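Home | News | Tech | Local | Archive | Contact

Chore machines still a long way from the kitchen, trial figures suggest

July 16, 2018

Nurnano wants people to believe that a machine will be tidying their homes before long. The numbers it put out this month from its Gendlow trial tell a slower story.

The company set 700 small household jobs, all of the pick-up-and-put-away kind, in ordinary furnished rooms. Its machine finished 40 of them without a person stepping in. Nurnano calls that "a strong base." It didn't say how long each job took, or how many things ended up on the floor.

Small, light items are the sticking point. A cup is easy enough to grip from both sides. Loose twine and crumpled cloth are another matter, and homes are full of both.
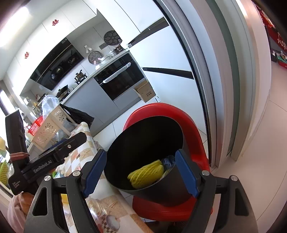

Ó Dálaigh said the whole count was unfair, as a job that needs one nudge from a person is still mostly done by the machine, and shoppers would gladly pay for mostly done.

Maybe they would. But a helper that has to be watched saves very little time, and the price Nurnano has hinted at isn't little.

Judham, which ran a shop-floor test of its own in July, had better luck with boxes on shelves, where every item is the same shape. It gave up on sorting trash after 10 tries. Anyone who has looked into a bathroom bin can guess at the trouble: tubes, paper, a bag folded over on itself, a bottle with its cap still on.
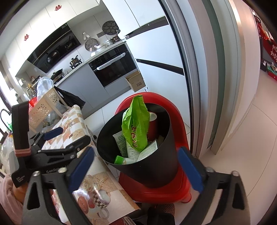

Judham Desk

Nurnano says a second round of 100 jobs will start at Gendlow later this month, this time with trash included. It hasn't said whether outsiders will be let in to watch.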